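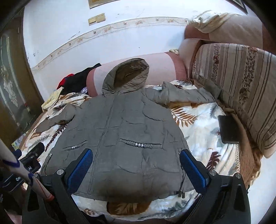 Lennox puffer laid out flat, front side up, hood towards the headboard

Home Orders Care & Repair My Tickets Contact

Search help topics... Go

Lennox hooded puffer won't fit back in its storage bag, plus a question about the pocket beads
Posted 24/08/2025 by Encarnación Carrasco

Hi Brirkent care team,

I'm writing about the Lennox puffer I bought from your Saletthorpe shop in March (200 dollars, and worth it, I've lived in the thing all winter). It's the grey-khaki one with the wavy stitching. I'm heading up north for a good while and want it packed small, and I can't for the life of me get it back into the little drawstring bag it came in. It came out of that bag in the shop! I watched the girl do it! So I know it goes.

Your help page says to send in what you've tried before asking, so I've kept notes as I went. Sorry, they're a bit long.

What I'm working with: the jacket, your bag (20 cm across the base, I put a ruler on it), and my bed, which is the only flat surface in the flat big enough for the sleeves to go out sideways. I've done all the folding on top of the leafy sheet.

Attempt 1 - stuffed it. Straight in, hem first, like a sleeping bag. Got as far as the armpits and then the hood just sat on top like a muffin. Pulled it all out again.

Attempt 2 - the fold from your care card. Zip done up, lay it face up, sleeves across the chest, fold into thirds lengthwise, roll from the hem up. The roll was lovely and tidy but far too fat. I also had the hood on the outside at the end, and the card doesn't say whether that's right. The drawing looks like a different jacket, the one in the drawing has no hood at all.

Attempt 3 - same again but face down with the hood folded into the back first. Better. I could feel the air going out of it as I leaned on it, but every time I let go to reach for the bag it puffed straight back up. By this stage it had stopped looking like a folded anything.

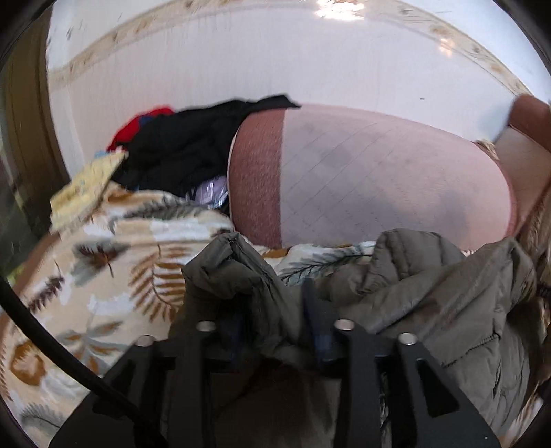 Jacket in a heap on the bed, big pillow behind

Attempt 4 - knelt on it. I know. It went down nicely under my knees and I got the bag over one end, then the roll slid out sideways. I could feel those little metal bits on the cord down near the hem digging into my shin, so I stopped before I bent something.

Attempt 5 - went and had lunch, came back, tried Attempt 3 again with a soft belt around the roll. This is the closest I've got. The bag goes on, but the drawstring won't close over the top, there's a good fistful of jacket poking out.

So my questions are:

1. Is there a proper order for the hooded one? Hood in first or last?
2. Does your shop use a different bag? I've got a Cadus one from an old rain jacket that's bigger, and I'd use it happily if you tell me the shell won't mind. It's a stiffer fabric than yours and I don't want it rubbing.
3. How long can it stay squashed? If it's going to lose its puff I'd sooner hang it in a garment bag or lay it loose in the 70 litre tub with my jumpers.

And while I've got you, the beads. With the jacket laid out flat in front of me I noticed the pockets don't match. Looking down at it, the pocket on the left has three silver beads in a row and the one on the right has a braided cord edge with four. Is that how the Lennox is made, or have I lost a bead and a bit of trim somewhere? There are no loose threads that I can find, and I've felt along both edges. If it's meant to be like that I quite like it. If it isn't, I'd rather get it fixed before it goes away, and I can drop it in at Saletthorpe any morning.

Zip is fine, by the way, and so are the cuffs and the snaps down the side. Colour has held beautifully too.

Thanks heaps,
Encarnación

Update, same evening: tried Attempt 3 with the zip undone this time, and it does go down a bit further. The drawstring still won't pull shut. I've left the jacket out on the bed in case you write back with something to try, and I'll sleep on the other side.

Ticket status: Open - waiting on Care & Repair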